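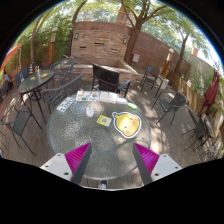
A Gripper Built on the Patio

04/10/2022
By the Koltska staff

The hand-held gripper started as a winter project in the Urkisow shared workshop, where members pay for bench time and bring their own screws. The fingers are magenta, ribbed on the inside, with a dark gray strip along the gripping side. Each one bolts to a flat plate. When a finger tears, the plate comes off and a new one goes on.

This is version 5. The first 2 closed crooked and were scrapped for parts. Version 3 held a coffee cup well enough but dropped anything flat.

Flat things are the hard part of the job, so the outdoor table gets a lot of them: paper sheets, a booklet, a yellow cartoon cutout, a small card. Textured glass makes it harder. The camera on the tool has to deal with reflections and leaf shadows, which the workshop's white benches never gave it.

The computer mouse is the easy object. It has sides to close on, and the builders go back to it whenever they change something in the linkage.

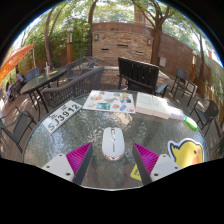
Mahmoudi, writing to us after our last piece on home-built grippers, said that soft fingers are oversold, and that a pair of plain jaws with rubber tape would do most of the same work for less money. The Urkisow group tried tape on version 2. It peeled.

Parts for the current tool came to $900, most of it the camera and the motor. Drawings for the finger mounts will go up on the Tirnent project page in July.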